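Home | Kitchen | Repairs | Garden | Search this site Go

How to Descale an Electric Kettle Without Ruining Your Tea

By Radomir Mujić
71 shares | 4 comments

I live in Clirnstead, where the water is so hard you could nearly stack it. If your kettle has started sounding like a gravel truck, you are in the right place.

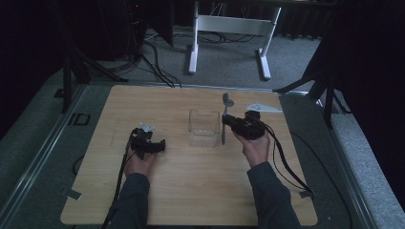
What you need

White vinegar or citric acid. A soft sponge. A spoon you don't love. An hour in which you won't want tea, so plan accordingly.

Skip the steel wool. I used it on my first kettle, a Skaltier, and the bottom came up beautifully scratched, with all the scale still in place.

Step 1: Unplug it and look inside

Take the kettle off its base and let it cool. Shine a light in. White crust is ordinary limescale. Orange or brown patches may be minerals too, but if they're still there after cleaning, suspect rust and start shopping.

While you're in there, check the manual, assuming you are the sort of person who kept it. Some makers don't want vinegar near their kettles, and they will bring this up if you ever make a warranty claim.

Step 2: Mix your descaler

For vinegar, fill the kettle halfway with equal parts vinegar and water. For citric acid, put in a liter of water first and stir in two tablespoons of the powder. Citric acid costs a bit more and your kitchen won't smell like a pickle factory. I switched years ago and my marriage improved.

Don't combine either one with bleach or any other cleaner.

Step 3: Heat and wait

Bring the citric acid mix to a boil, switch off, and leave it for 30 minutes. With vinegar, heat it until it steams and stop there, as boiling vinegar foams and the fumes will clear the room. Give that one a full hour.

Put a note on the kettle. I mean it. My brother-in-law made himself a cup of instant from a batch of mine and drank most of it before he said anything.

Step 4: Pour, wipe, repeat if you must

Pour it down the sink slowly. Wipe the inside with the sponge and nudge any stubborn flakes with the back of the spoon. Keep the base and the plug contacts dry the whole time. If there is still a crust, do another round. My Matell needed three the first winter I owned it.

The filter in the spout usually pops out. Soak it in a cup of the same mixture, then brush it with an old toothbrush. Label the toothbrush.

Step 5: Rinse, then boil and dump

Rinse twice, fill with fresh water, boil, and pour it away. Do this again. Sniff. If you smell salad, go around once more.

How often?

Once a month with hard water, every three or four months otherwise. Emptying the kettle overnight helps more than any gadget I've bought.

1,136 views | Share | Print | Save

Search recipes and repairs Go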